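Unit 6 handout: Household chores and what counts as done

Read this before the November lab. Bring your notes from Unit 5 on grasping, especially the pages on rigid parts.

Last time we looked at shop-floor work. A machine that moves the same bracket from a bin to a fixture has a fairly easy life. The part keeps its shape, the fixture stays where it was bolted, and a bad pick can be caught with a simple sensor. Murray Ruddock's notes on the Tollow packing line are a good record of this. Most of the stops he logged came from parts that had tipped over in the bin, and the fix was a better bin.

Homes are harder. This unit uses tidying a living room as the main case.
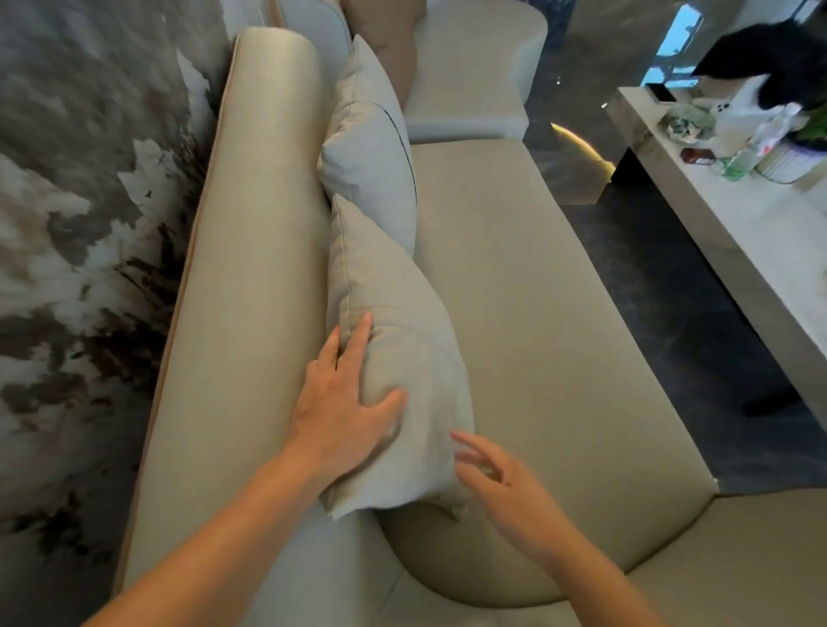 Soft goods are where most household systems still fall short. A cushion has no fixed shape, so a grip planned from one view may be wrong as soon as the fabric gives. People handle this without planning it. With the light gray pillow, one hand is spread and pressing into the fabric while the other reaches toward a lower corner. A planner has to choose both of those contacts, and it has to keep the pillow against a rounded backrest that offers no flat surface to line up with. The second gray pillow farther along raises another question – does the job include that one too?

For the lab we will use the Vallejo set, which has 3,834 short clips of tidying tasks. Of these, 1,650 involve cushions, blankets or towels. Another 533 have no agreed end state, meaning the labelers could not settle on when the task was finished. Look at a few of those first.

Terms to know: deformable object, contact point, end state, recovery.

Aurelio Bermúdez will cover recovery next time, meaning what a machine does after a failed grasp. My own view for now is that machines can do parts of this chore in a room they have been set up for, and that a whole room is still too much to ask.

To hand in: 2 pages on one chore you do at home. Say where it starts, where it ends, and how a machine could check.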